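Progress report to the Stotholm Fund
Healthy Corner Stores, Tomham and Juvbridge
Oct 27, 2023

Dear Haiyan Cao and everyone at the Fund,

It has been a busy and mostly happy stretch since we last wrote in February, and I hope you'll forgive me if I go on a bit! We now have 337 households signed up for the produce vouchers, and between them they have redeemed 2,557 at the two stores (Yilma Grocery in Tomham still takes the larger share, as you might guess if you've met Mesfin Wolde and his tomatoes).

The cooking evenings have been slower to fill. We had hoped for 300 visits by now and are a little short of that, mostly on the Juvbridge side, where the bus stops running early. Chaltu Woldemariam has moved those sessions to late morning and we will see how that goes.

Spending is on track apart from the second cooler, which came in $578 over the quote once delivery and the new outlet were added. Osvaldo Araújo has covered this from the printing line and will send the receipts separately.

We have also been thinking about snacks, and about what sits at eye level by the register. Both owners are willing to move fruit and nuts forward, though neither wants to lose the chips altogether, and I can't say I blame them. 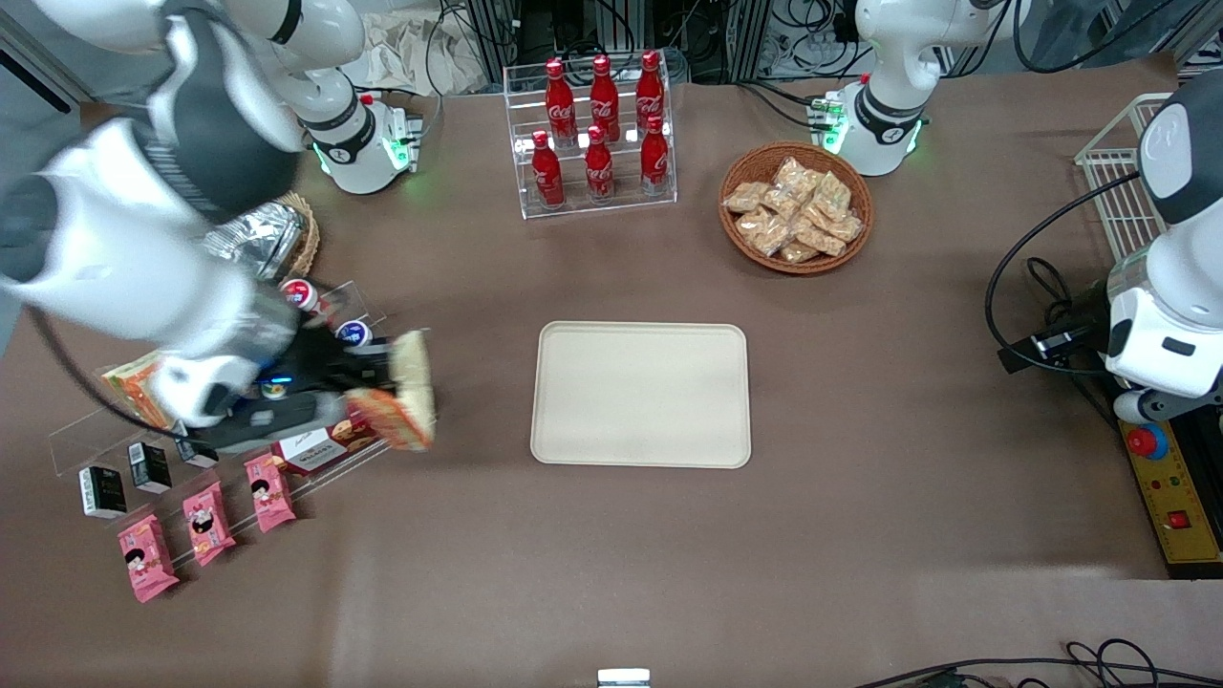

A packaged snack at a clear acrylic display shelf.

Next up are the winter voucher books, which need to be at the printer soon, and a short survey for the families in Amharic, Portuguese and English. Could you let us know whether you'd like your logo on the front or the back?

With warm thanks,
Sumeya Degefa
Program Coordinator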